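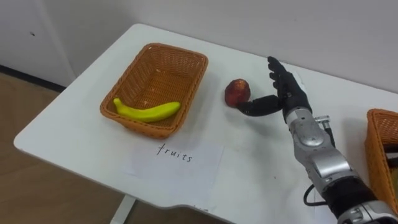

One banana, still a bit green at the ends.

Home About Archive Recipes Contact

I have now read three articles telling me that my fruit has a "window," and that I've been missing it. The latest came from a newsletter called Gurkus, which wants me to track ripeness with an app. The app is free for 18 days. After that you pay, and I would guess plenty of people forget to cancel.

My main problem with this stuff is the numbers. Gurkus says a household throws out 416 pieces of fruit a year. Whose household? I asked Naveen Rathore, who used to buy produce for a grocery chain, and he said he'd never seen a figure like it and wouldn't know how you'd get one. You'd have to go through people's trash. Did they?

Then there's the ethylene business. Yes, some fruit gives off gas and ripens its neighbors. I believe that part.
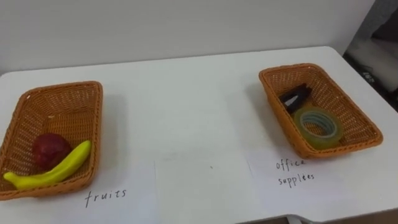 What I don't believe is that I need a $40 Clulach sachet in the kitchen to soak it up. I bought one in November (I know, I know) and put it in with half a bag of pears. The other half I left across the room. By Saturday I couldn't tell which were which, and neither could my brother-in-law Brijesh, who had been told there was a right answer.

Is that a proper test? No. It was one bag of pears. But the company's own page cites a single "kitchen trial" and doesn't say how many kitchens, so I figure we're about even.

For now I buy less, more often, and when something goes soft I bake it or eat it over the sink. Brijesh wants the rest of the sachets for his gym bag. He can have them.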